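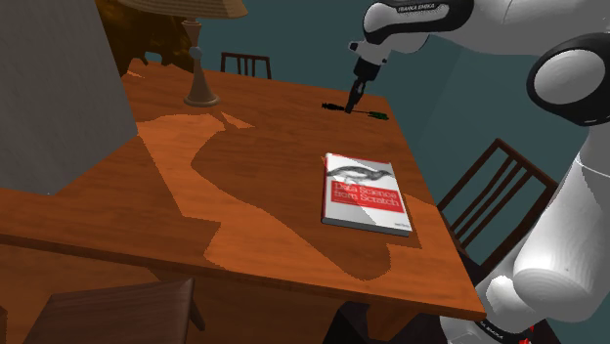
A Franka Emika arm in simulation, with a screwdriver under the gripper and a paperback on the table.

The staffing plan came before the cell did

Brarden handles mixed returns at its Clondska site: books, hand tools, small household goods. Each item is picked up, identified, turned label side up and placed in a tote. A trained sorter is expected to clear 268 items an hour. The plan for the new robot cells, circulated in March, assumes 600 items an hour from two arms and one attendant, and it reduces each shift by three sorters.

My objection is to the arithmetic. The 600 figure is a cycle rate. It was derived from simulated picks and applied to the floor without an allowance for exceptions. A simulated paperback has a fixed mass and a known friction value. A returned one may have a bent cover, a loose dust jacket or tape on the spine. Every failed grasp goes to the attendant, and the plan budgets no minutes for that.

The attendant's job is also described wrongly. It is graded as machine minding, one step below sorter. In practice the attendant clears faults, decides whether an item can be sent back through, and records why it failed. That record is what the integrator, Ernivau, uses to adjust the grasp settings. It is diagnostic work and should be paid at least at the old grade.

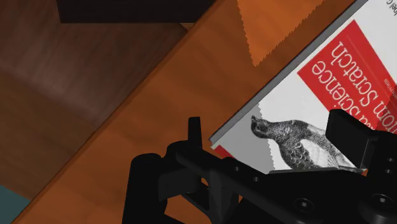

Primo Sanna disagrees with me on the pay question. He holds that the grade should follow the volume an attendant handles, and that if the exception rate falls as the settings improve, a higher grade will be hard to defend in a year or two. He would prefer a fixed supplement during commissioning, reviewed afterward.

I think he underrates what is left when the easy faults are gone. The remaining ones take longer to clear and need someone who has handled returns by hand. If sorters leave during commissioning, that knowledge goes with them, and a supplement does little to hold people who expect it to end.

Two changes would cost little. Brarden should publish the exception rate for each cell next to its throughput, on the same board. It should also hold headcount steady until a cell has run 800 hours on live stock. Simulation hours should be reported separately and should not count toward that total.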